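How to Look Up a Criminal Court Case

Most criminal court records are open to the public. You do not have to be a lawyer, a relative or a reporter to read them. What you do need is a little information about the case and some patience with the clerk's office.

Start by working out which court has the case. Felonies are usually filed in the county where the crime is said to have happened. Smaller charges, such as a first shoplifting charge, may be in a city or municipal court. Federal cases are kept in a separate system. If you only know that someone was arrested, the jail roster will often list the county and the charge.

Next, search by name on the court's website. Enter the last name first and leave the middle name blank. Try other spellings as well. A search for "Ozkan" may miss a case filed under "Özkan," and some systems drop the accented letter altogether and store the name as "zkan." Double last names can be filed under either half.

If you get a long list, narrow it by year of birth or filing year. Write down the case number as soon as you find it. Everything after this point goes faster with the number.

Open the docket, sometimes called the register of actions. It lists each filing and hearing in order. The lines to look for are the complaint or indictment, the plea, the sentence, and any later motion to revoke probation. A line that says "capias issued" or "bench warrant" means a judge has ordered the person to be picked up.
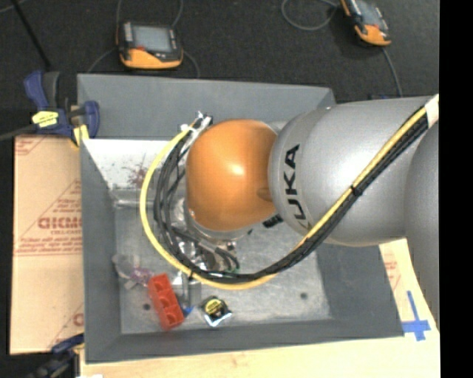 Can you see a juvenile case this way?
In most states juvenile files are closed to the public, though a case moved to adult court is normally open from that point on.

The docket is only an index. To read the papers themselves you may have to ask for copies. Many clerks take requests by email, by mail or at the counter. Give the case number, the defendant's name and the title of each document you want. Asking for "the whole file" can get expensive – one file I requested ran to more than 200 pages. Ask for the page count and the price before you agree to anything. If you plan to use the papers in another court, ask for certified copies, which cost extra.

Go early if you visit in person. Hearings take up the clerks' time from midmorning on, and the public terminals fill up. Bring a photo ID and a pen. Some courthouses make you leave your phone at the door, so print the case number or write it on paper.

If the search finds nothing, the case may be sealed, expunged, too old for the online system or too new to be entered. Wait a few days and try again, then call. The clerk can tell you whether there is a public record under that name, but can't give legal advice or guess how a case will end.

Check the docket again before a hearing. Dates get moved, sometimes the same morning.

Written by Perihan Ersoy

Contact | Copyright Skolis | Back to top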